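Fultarex Publishes Working Guideline for Two-Arm Packing Cells

November 21, 2024 – Fultarex has released the first edition of its working guideline for two-arm robot cells used in light packing and kitting. The document is intended for integrators and plant safety staff and covers cells in which cables, plugs and printed inserts are placed in cartons by two arms sharing one table.

The guideline has four parts: cell layout, gripper selection and force limits, handling of flexible parts, and records. It does not replace the risk assessment required for each installation. It sets out what that assessment should cover when both arms can reach the same carton.

Part three is the longest. Rigid parts keep their shape once gripped. Cables do not, and a free end may hang outside the volume that the motion planner treats as occupied. The guideline asks that the free length be included in the planned volume at its full extent, and that only one arm enter the carton at a time. An arm holding a cable should not cross above the other arm.

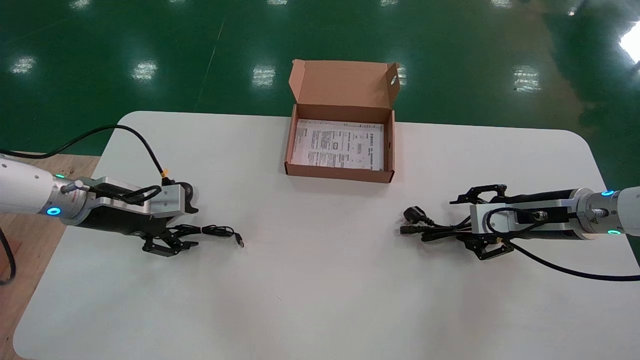
Godelieve Nijs said in written comments on the draft that the free-length rule was sound but would slow cells handling long power cords, and she asked for a reduced value where the cord is bundled and tied. The final text allows this – provided the tie is checked before each pick and the check is logged.

Layout rules are kept short. Table corners within reach of staff are to be rounded. Arm status lights must be visible from every side on which a person may approach. Supply cables on the arms need enough slack for full wrist travel and must be clear of the gripper fingers in all taught positions.

The draft was tested at the Bednárik site in October over almost 900 packing cycles. Three clauses were reworded as a result, all of them in the part on records. Vratislav Vlček edited the final text.

The guideline is available on request from Fultarex in English and Czech. Comments on the first edition should cite the clause number and be addressed to Jarmila Matoušek.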